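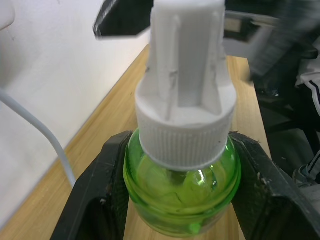 Ticket 426: Left arm drops grasp state during cap twist
Project: Lultik
Component: grasp monitor, Clarent controller
Status: Closed
Opened: 13/08/2020

Summary

During the bottle task the left arm closes on the glass, reports a good grasp, and then reports "object lost" while the right arm is still on its way to the cap. The planner cancels the twist and sends both arms home. The bottle is still between the fingers when this happens, so the left arm carries it off to the home pose and opens there.

Steps to reproduce

Start the Erketeo planner with the two-arm profile.
Load the green bottle with the white cap.
Run the task from the pre-grasp pose. Do not use the shortcut that skips the approach.
Watch the grasp state on the left arm while the right arm moves.

Expected: state stays at HOLDING until the twist is finished.
Seen: state goes HOLDING, SLIP, LOST within a few control cycles.

Log, left arm

grasp: HOLDING, width stable
planner: right arm approach started
grasp: SLIP, source=vision
grasp: LOST, source=vision
planner: abort, reason=object_lost

Comment 1

Width reading from the fingers does not change at any point, so I don't think the bottle is slipping. Both SLIP and LOST come from vision. Please attach the wrist frames from the same run.

Comment 2

Frames attached to the run folder. Out of 106 runs, 15 ended in this abort. In all of them the other arm was moving through the top of the left wrist view when the state changed. It is badly blurred at that point. The bottle itself is sharp, and the fingers are on the glass just under the ribbed collar as they should be.

Comment 3

The Fu tracker takes its points from the whole image. When the other arm comes in, a good part of the points jump on to it and the tracker decides the object has moved relative to the fingers. The clear green glass doesn't help, as there are few points on it that stay put. Most of the useful ones are on the cap, on the grooves of the collar and the fins above.

Tried:
Lower tracker gain. Fewer aborts, but a real slip was reported too late. Reverted.
Slower right arm approach. No difference.
Mask for the other arm, drawn from its joint positions. Works, with one problem: the mask lagged behind the arm and left a strip of it uncovered.

Comment 4

The lag was a timestamp fault. Joint positions were stamped when the message arrived, not when they were read, and the offset was 77 ms. Stamps are now taken at the read. The mask lines up with the arm in replay.

Also changed: vision alone can no longer set LOST. It can set SLIP, and LOST now needs a change in finger width as well.

Comment 5

Replayed the failed runs with both changes and the state stayed at HOLDING throughout. Live runs on the same bottle gave no false aborts. Pulling the bottle out by hand still gives LOST.

The mask is off by default in the single-arm profile. Anyone with an old config needs to add use_arm_mask under the tracker section, or the old behaviour stays.

Closing. Tracking on the plain glass with no cap fitted is a separate matter and needs its own ticket.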